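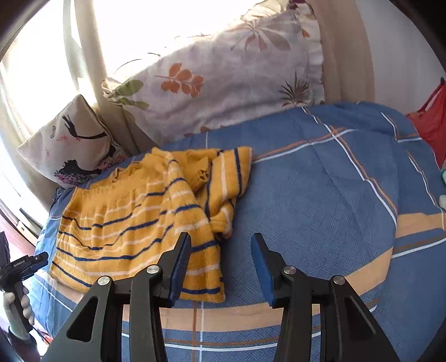
Tips for setting up a homework corner at home

Mar 16, 2025

A child who writes well with a teacher beside them can sit in front of the same page at home and produce one line in half an hour. A better desk won't fix that, but a lot of small household things get in the way of a kid who already finds writing hard, and those can be sorted out in an afternoon. These are the ones that worked in our house and in the homes of families I've tutored.

Picking the spot

The kitchen table is fine. Most kids who need help with writing do better within earshot of an adult than alone in a bedroom. Seat them with their back to the television and to the busiest doorway. If the table has to be cleared for dinner, keep everything in one box with a handle so it can move in one trip.

Feet should reach the floor. If they don't, use a step stool or a stack of old phone books wrapped in packing tape. A child whose legs swing will slide forward and end up writing with one elbow propped on the table.

A lamp on the side opposite the writing hand keeps the shadow off the page. For a left-handed child, put it on the right.

The supply box

Keep it small. Ours is a Bistell drawer organizer that was meant for silverware, and it holds:

Four pencils, sharpened
A pencil sharpener with a lid
One eraser that isn't attached to a pencil
A glue stick
Blunt scissors
A pad of sticky notes
Index cards

Markers and gel pens live somewhere else. They're fine for the finished copy, but in the box they turn a paragraph into an evening of choosing colors.

Sharpen the pencils the night before. Getting up to sharpen is the most popular way to stop writing, and it always seems to happen in the middle of a sentence.

Cards for getting unstuck

This is the tip I get asked about most. Write one question per index card, punch a hole in the corner and put them on a metal ring. Leave the ring on the table. When the child stops, they flip to a card before they call for you. Ours say:

Who else was there?
What happened right before this?
What did it sound like?
Can you draw it first?
Read your last sentence out loud. What comes next?

Start with these five. We had 9 on the ring at one point and the extra cards only got shuffled. If the teacher uses a chart or a checklist in class, ask for a photo of it and copy the same words onto your cards. A child shouldn't have to learn one set of prompts for school and another for home.

Introduce the ring on an easy day. Go through it once together, then sit nearby with your own work and let them try it. Point at the ring if they look up — don't read the card for them.

Paper

Skip a line, always. It leaves room for fixing things later and makes a short piece look longer, which cheers kids up. A pack of 200 sheets of wide-ruled paper lasted us until April.

For children who press very hard, put a placemat or a thin piece of craft foam under the page. For those who drift off the line, run a highlighter along the bottom half of each line before they start. Raised-line paper does the same job, but it costs more.

Timers

A kitchen timer with a dial works better than a phone. Set it for ten minutes of writing, then five of something else, away from the table. Two rounds is plenty for a second or third grader. If the timer makes your child anxious, turn it to face you.

Finished work

Put a shallow tray by the front door for anything that goes back to school. We use the lid of a Vevow storage bin. Finished pages go in the tray the same evening, and the tray gets emptied into the backpack before bed.

Keep one page a month in a folder with the date on the back. In a bad week it helps to take out an old one and compare. It's also useful to bring along if you have a meeting at school, along with a few notes on what your child did alone and where you had to step in. Write the notes the same night — after a few days you won't remember which part was yours.

Cleaning up

Pencil marks on a painted table come off with a damp sponge and a little baking soda. Dried glue stick softens under a warm wet cloth; leave it five minutes, then scrape with an old plastic card. Test permanent marker remedies on the underside of the table first.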